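Skuvcombe > Company > About us

About us: teaching machines the small work of the house

Reading time: 5 minutes
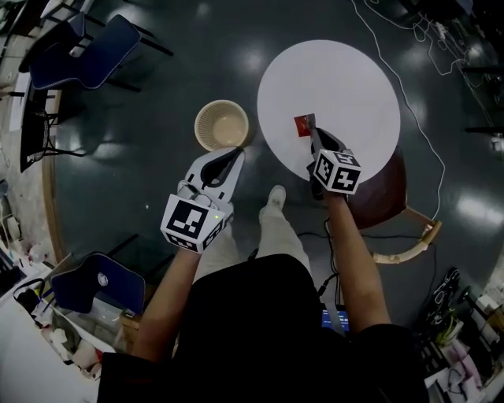
When people visit our office for the first time, they usually ask the same thing. Can a machine do my housework yet? We answer no, and then we explain which parts of the no are becoming weaker. This page is the longer version of that answer, together with who we are and how we work.

Skuvcombe is a small company. We study household chores and light shop-floor chores, and we prepare the training material from which robots can learn them. We do not build robots and we do not sell them. Our customers are the people who build them, and sometimes a company that thinks of buying one and wants to hear an independent opinion before it signs.

How we began

The company was started by Áine Hennessy and Costel Mujić. Áine came from a packaging plant, where she was for many years responsible for the line that nobody could automate. It was a line for mixed gift boxes. Every box had other contents, and people did in a few seconds what an expensive machine did badly in a minute. Costel had written control software for warehouse arms. They met when his arm was installed on her line, and again when it was taken away.

They agreed that the arm itself had been good enough. What it lacked was experience of things that lie a little crooked, or under something else, or in a place where they were not yesterday. A person collects this experience from childhood and does not notice it. So they decided to collect it on purpose, one chore at a time.

The first room was above a tile shop in Ivwood and had one window. We are now on the ground floor of the same street, with more space and a much better floor.

How we work

Our method is simple to describe. A person does the chore with a gripper in each hand in place of the fingers. The jaws are similar to what a robot would have, so the person must solve the chore with the same poor tools. The markers on the grippers help us to follow where each hand goes. Afterwards we check the recording, mark the beginning and the end of every step, and put it in the library or throw it away.

We throw away more than visitors expect. Mistakes we keep, if they are repaired. When something slips and the person picks it up again, this is often the most useful part of the whole session. The bad recordings are those where a person hurries, or where the chore was arranged so neatly that it had stopped being a chore.

Our library today describes 685 different chores. Some are very short, such as putting a small thing into a basket. Others are made of many steps, such as clearing a table after breakfast. We do them on tables, on shelves and on the floor, for the reason that real homes use all three.

New colleagues find the first week tiring. With two fingers on each side you understand how much work your thumb was doing. Gráinne Ó Néill, who leads our recording team, asks everybody in the company to spend one day every month with the grippers, also the people from accounting. She says that estimates for customers became more realistic after this rule.

What machines can do now

We try to be careful here, as our field likes big promises. These are our own opinions, from our own tests and from those of customers who let us watch.

Picking up a firm object from a flat surface and putting it into an open container is in good condition. If the light is normal and the objects are not too many, we would let a machine do this in a shop while a person works nearby on something else.

Sorting is possible when the kinds are few and clearly different. Socks are not clearly different.

Folding has improved very much. A towel is fine on most days. A shirt which comes inside out from the dryer is still a problem, and a fitted sheet is a problem for me too.

Anything with two hands that must help each other, for example holding a bag open while filling it, is slow. It works in a demonstration and then it does not work on Thursday, and the reason can take a long time to find.

Cleaning behind or under things is weak. The machine must decide what may be moved and how it goes back. For a person this is hardly a decision.

Last spring we ran a comparison for Clernar, a company that prepares rental apartments between guests. We repeated one tidying chore 501 times with their test machine. The machine finished nearly 3 out of four without help. Clernar's manager found this number wonderful, and her cleaning staff found it terrible. Both were right, in our view: for a trial it is a strong result, but in an apartment somebody must still come for the rest, and must first find out what the rest is.

On the shop floor

Factories and stores are easier than homes in one respect. Somebody has already decided where things belong. With the Mohammadi workshop, which repairs kitchen equipment, we have recorded the sorting of spare parts into bins and the packing of small orders. The machine now does the sorting in the evening. The packing is still done by people, and after watching it for two weeks we advised the workshop to leave it so for the moment.

We give such advice quite often. It has cost us some contracts - and brought us others.

The people

Áine Hennessy directs the company and talks to customers.
Costel Mujić is responsible for software and for the grippers.
Gráinne Ó Néill leads recording.
Evaristo Martinelli checks the quality of the library and writes most of our reports. He also wrote this page, and asks for your patience with his English.
Fergal Moriarty plans the chores and buys the objects for them. Please do not throw away an old basket before you have spoken with him.

Visiting us

Customers, teachers and students are welcome by appointment. You can try the grippers yourself, and we recommend shoes with a flat sole, as part of the work is done on the floor. The next open afternoon is in May.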